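3. Trying out the Vornico kit

I'll admit I came to the Vornico kit a bit grumpy. Our group had already lost most of a spring to another simulator, and I wasn't keen on learning a new set of menus. But the kit was on offer to teaching labs, we had a licence until October, and I wanted to know one fairly dull thing: can you set up a small pick-and-place task in it, start to finish, without writing your own physics patches? So I sat down with the arm, the stock table and the thin coloured sticks that come in the parts library, and got going.
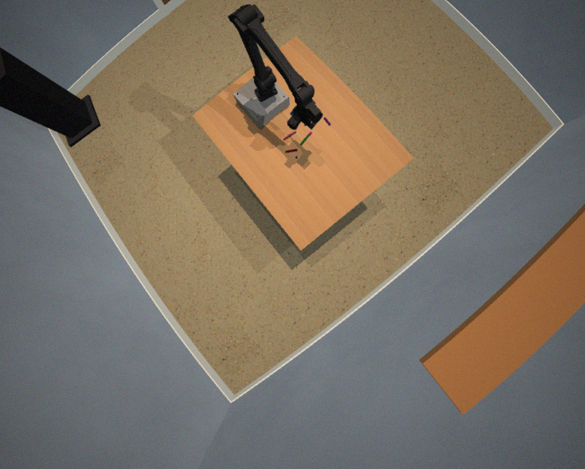 Setting up took me most of a morning (I'm slow, and I read manuals). You choose an arm, drop it on its base, pick a surface and then tell the kit which loose parts you'd like and how widely they may be strewn. I ran 500 episodes with the default spread and then another 200 with the friction turned down, which I'd recommend to anyone who likes watching a plan fall apart. The same task in Brurnum, our old simulator, needed a settings file I still don't fully understand.

3.1 Reaching and contact
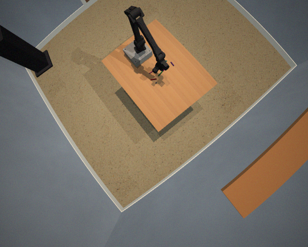 Contact is where I usually lose patience with these packages, so I went there next. Thin parts are a proper nuisance: they roll, they sink a hair into the surface, and a small error in height means the fingers close on nothing or press down too hard. Our layout had the four sticks lying near one another, the green one right beneath the fingers and the purple one just to the right of the gripper, so the planner had to think about its neighbours as well as its target. I liked that the kit lets you set a penalty for brushing against a part you didn't ask for. I set it to 6 and left it there. At 4 the arm was happy to barge through, and higher values made it so timid that I went and made tea.

3.2 The close view

You can add a second viewpoint looking past the fingers, and I'd say this is the best thing in the box! The overhead view is fine for checking that nothing silly is going on, but it's hopeless for judging whether a small block is properly lined up. With the close view on I stopped guessing. 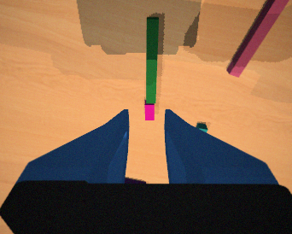

Skála, October

I'm writing this part from the partner lab, where I carried on with the trials on their machines. The same project files opened with no fuss, apart from one missing texture, and the runs came out the same as at home when I fixed the random seed. That pleased me more than it probably should have. The Dramia add-on, which logs finger forces, was less smooth. It wanted its own folder, then its own licence key, and then it wrote the forces in units I had to look up. Once it was going I did find it useful for sorting clumsy grasps from good ones.

3.3 Mixed parts

Sticks alone get a bit samey, so for the last set I brought in some smaller pieces as well. Planning time went up, and I had to loosen the time limit before the arm would commit to anything. I also found that the kit's "tidy start" option only spaces out the long parts and leaves the little ones wherever they land. The manual doesn't mention it, and I'd like to see it fixed.
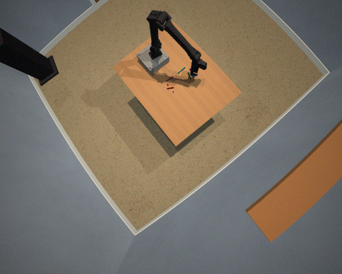 Figure 4. Mixed-parts trial, with sticks and smaller pieces on the table near the gripper.

Would I pay for it? For teaching, yes, and I've asked for the licence to be renewed. For force work I'd wait until Dramia has been sorted out, and I'd keep Brurnum installed in the meantime. The comparison of planners comes in the next section.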